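Trusteo Support — Ticket history
Product: Clullau two-finger gripper kit with wrist camera
Subject: Object position drifts on glossy tray, grip closes early
Opened: April 23, 2019
Raised by: Morag Gillies
Handled by: Wakana Kamata, Chiba support desk
Priority: Normal
Status: Closed, with follow-up noted

Entry 1 — Morag Gillies

We have the kit on a trial licence and are running the pick and place routine supplied with it. Source is a shallow tray, target is a steel container further back on the same surface. On our matt test mat the routine runs without trouble. On the tray it fails often enough that we can't sign off the trial.

Symptom: the arm lowers to the correct height, the fingers come down either side of the item, and the reported object centre then moves towards the lower left of the tray. The fingers close on the new centre, touch one side of the item only and push it. The controller then reports "grip closed, no load" and retries. After the third retry it stops and waits for an operator.

Controller software is the version that came on the kit's memory stick. No changes to the factory settings except the approach height, which I raised by 14 mm to clear the tray rim. Finger pads are the orange ones supplied.

Entry 2 — Wakana Kamata

Thank you for the clear report. Please send the following:

The log folder from the last failed run.
The vision settings file.
One still from the wrist camera, saved at the point where the fingers are lowered and before they close.
The type of lighting over the bench and whether it can be dimmed.

Please also confirm that the calibration card was used after the approach height was changed. The height change alone shouldn't cause the drift you describe, but the camera offset is stored with it, and the two can get out of step.

Entry 3 — Morag Gillies

Log folder and settings file uploaded. Calibration was done before the height change and not repeated. Lighting is two ceiling panels and one bench lamp on a jointed arm. The panels can't be dimmed. The lamp can be moved or switched off.

Still from the wrist camera follows. The item is the small dark red oval one. 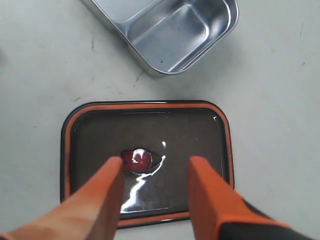 Wrist camera still, fingers lowered on either side of the item. Note the glare on the tray floor.

Entry 4 — Wakana Kamata

Received. Two points from the still and one from the log.

First, the tray floor is dark brown and glossy, and there is a jagged white streak of glare running from the centre down towards the lower left. That is the same direction in which your reported centre moves. The object finder in this release looks for the largest area that stands out from its background. Against a dark floor, a dark red item stands out much less than a white reflection does.

Second, there is a long clear outline running from the item to the right, ending in a point. It looks like film or wrapping, but I can't be certain from the still. If it is film, please repeat the test without it. The finder doesn't handle clear material, and a loose end can lie under a finger pad.

From the log: detection confidence on the mat runs is 98 per cent. On the tray it falls to 35 per cent at the moment the centre moves. The factory setting accepts anything over 22, so the controller treats the poor reading as good and carries on. This is a fault in the default setting, in my view, and I have raised it internally.

Suggested steps, in this order, with one change at a time:

1. Run calibration again at the new approach height.
2. Switch off the bench lamp and repeat the routine.
3. Open the vision page and turn on "Ignore bright areas". Leave the level at its middle position.
4. Raise the minimum confidence to 60.

Please don't change the grip force. The "no load" message is correct when only one pad is in contact, and more force will only push the item further.

Entry 5 — Morag Gillies

Results by step.

Step 1: calibration repeated. Small improvement in how well the fingers centre on the item. Drift still present.

Step 2: lamp off. Drift reduced but not gone. The ceiling panels still reflect from the tray floor.

Step 3: "Ignore bright areas" on. Drift gone with the lamp off. With the lamp on it came back once, and the item was pushed against the tray rim.

Step 4: minimum confidence raised. With the lamp on, the arm now pauses and looks again before closing. It has not closed on a wrong centre since.

Also tested with an unwrapped item of the same shape. Confidence was higher in every run, lamp on or off. We will need to handle wrapped items eventually, so I would like that recorded.

One further question. The steel container has polished walls and throws back a good deal of light. Will we see the same fault when we place into it?

Entry 6 — Wakana Kamata

Placing uses the stored target position and doesn't run the finder, so the container walls have no effect on it. If you later want to pick out of the container, expect the same fault, and probably a worse one. We would advise a matt liner in that case. Jeson make a grey one that can be cut to size, though any flat, dull sheet will serve.

The same applies to the tray. The settings above are a workaround — a dull tray floor is the better fix if your process allows it.

Wrapped items are recorded as a feature request. I can't give a release date.

Entry 7 — Morag Gillies

Liner fitted to the tray. Settings from steps 3 and 4 kept. The routine has completed its full test cycle with the lamp on and no operator stops. Happy for this to be closed. Please extend the trial licence to cover the days lost.

Entry 8 — Wakana Kamata

Licence extended to the end of the following month; the new key is in your account under Downloads. Default confidence setting passed to the software team as a defect. Ticket closed.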